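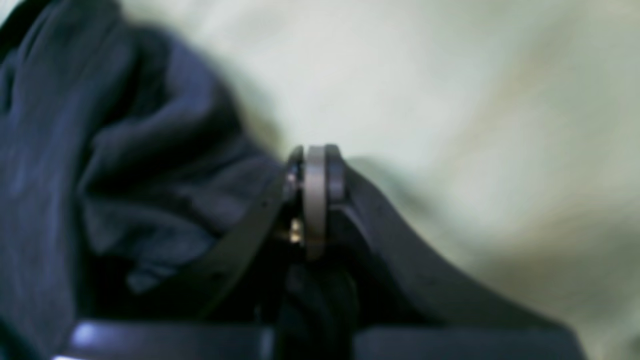 Brernley Uniform Exchange
Progress report to the Correia Fund
12 Feb 2024

Hello again from Brernley! You asked for a couple of pages on how the winter went, and I'm going to try to stick to that, though anyone who has been on the phone with me knows how it usually goes.

The short version: the exchange is open, families are using it, the mending side is busier than I planned for, and the money is mostly where I said it would be. The laundry side is behind. I'll get to that.

The shop

We moved into the old shoe store on Clultach Street in the fall, and I still can't get over how much easier life is with a front window. At the school we had a closet off the gym and you had to sign in at the office to reach it, so you can imagine how many parents bothered on the way to work. Now they walk in off the sidewalk. We're open two afternoons a week plus Saturday mornings, and Saturday is by far the busiest, with strollers three deep by the door and somebody's little brother under the coat rack.

We kept the swap system simple. Bring something, take something. If you have nothing to bring, take something anyway. I had a long back-and-forth with myself about whether to use points or tokens (I even had a sheet of them printed, they're in a drawer) and I'm so glad I dropped it. People are fair. A few families bring far more than they take, a few do the opposite, and the racks stay full except in the sizes you'd guess.

Which brings me to sizes. We're always short of pants for the middle school years and always drowning in polo shirts for the little ones. Kids that age grow out of a shirt before they've done any harm to it, and then at eleven or twelve they go through the knees of everything they own. I've started asking at the high school for hand-me-downs as well, and the front office there has been lovely about sending a note home.

Mending

This is the part I'm most excited about. The grant paid for two Sorketti sewing machines and a used overlocker, and all three have been running since the week we opened. We hold a mending evening on the first and third Thursdays, free, and you can either learn to do it or hand it over and drink coffee. Most people come in planning to hand it over and then get curious.

We fixed 200 garments through the end of January. I know that number because every repair gets a paper ticket, and I sat on my living room floor and went through the shoebox for this report. Hems are the biggest group by a mile, then zippers, then knees. Blazer linings are the ones I dread. They take a whole evening and they're always slippery, and there's never enough seam allowance left to do it properly!

One small change from the plan. I'd budgeted for iron-on patches and we've pretty much given up on them. They peel in the dryer and then the kid has a stiff gray square flapping on one knee. We now cut patches from pants that are too far gone to swap, sew them on the inside, and run a few rows of stitching over the top in matching thread. It takes longer but it holds up, and it comes out of the scrap bin, so I've moved that bit of money over to thread and needles. If you'd like that done as a formal budget change, let me know and I'll fill in the form.

Laundry

OK, the part that's behind. The plan was to have our own washer and dryer in the back room before the holidays. The washer is here, it's lovely, and it isn't hooked up. The plumber found that the drain back there ties into a line that belongs to the building next door, and the two landlords have been writing each other polite letters about it ever since. I've been told it'll be sorted this month. I was told that last month too, so I'm not promising you anything -- I'll just send a note when there's water going through it.

In the meantime we've been taking bags to the laundromat two blocks over. They give us $30 worth of free loads each month, and what goes over that comes out of the supplies line. It's been more carrying than I'd like, especially on ice, but nothing goes onto the racks unwashed and I want you to know that hasn't slipped.

Money

The full sheet is attached as before. The things worth pointing out:

Rent and heat are on budget. Heat was a bit higher in the cold snap, and a bit lower before it.

Sewing equipment came in $80 under, thanks to the overlocker being secondhand. I spent part of that on a better lamp, because people were sewing dark thread on dark cloth at seven in the evening and squinting terribly.

Laundry is over, for the reasons above. It should settle down once the washer works.

Printing is barely touched. We did one flyer and the schools have been passing the word around by email.

What families tell us

I don't like pressing people for quotes when they've just come in for a skirt, so there's a notebook by the door and they write in it if they feel like it. A grandmother wrote that she'd been dreading September since June. One dad wrote only "zipper!!" with two underlines, and I knew exactly who it was. A girl in sixth grade asked if we could get more of the skirts with pockets, and I'm with her on that one. There's also a steady grumble about our hours, which is fair. Parents on late shifts can't make the afternoons and don't always have Saturdays. I'd like to try one early morning before school starts in the spring and see who turns up.

What's next

The spring push is gym clothes and light jackets, and after that we start getting ready for the August rush, which last year just about flattened me. I'd like to have the back room shelved by then. A local carpenter has offered to build the shelves if we buy the lumber, and I've penciled that in against what's left of the equipment line.

I'm also starting a beginners' sewing class for teenagers. There are 18 names on the list already and only three machines, so it'll have to run in shifts, with hand sewing at the big table for whoever is waiting. If you happen to know of anyone retiring a decent machine, please send them my way.

You're very welcome to visit. Saturdays are loud and fun, Thursdays are quieter and there's usually cake. The next report is due at the end of the school year, and I'll write sooner about the drain.

Warmly,
Mateja Matić
Brernley Uniform Exchange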